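Submitting a prescreening recording for the Bergeron course

Applicants for the postgraduate accompaniment course upload their prescreening files through the Lonetby portal. Paper forms and discs are no longer accepted.

Before you start

You need your applicant number, a scan of your programme sheet and up to 6 audio or video files. Each work or movement goes in its own file. Do not join movements together.

Recording

1. Set the microphone level on the loudest passage of the programme, then leave it alone.
2. Record each movement in a single take. Edits between movements are allowed – edits within one are not.
3. Leave two seconds of silence at either end.
4. Name each file with your applicant number, an underscore and the track number, for instance 2134_01.

Uploading

1. Sign in to Lonetby and open the Prescreening tab.
2. Choose the Pladow Room panel for song repertoire, or the Prondatby panel for instrumental duos.
3. Add the files in programme order. The order cannot be changed after submission.

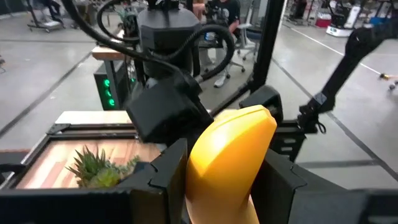
4. Enter the composer, title and opus number for each file. Use the spelling on the published score.
5. Press Check. Any file marked in red must be replaced before the form will go through.
6. Press Submit and keep the receipt code.

Questions about repertoire go to Heledd Harries, extension 358. For portal faults, quote the receipt code and ring extension 1226.

Page last revised 21 February 2018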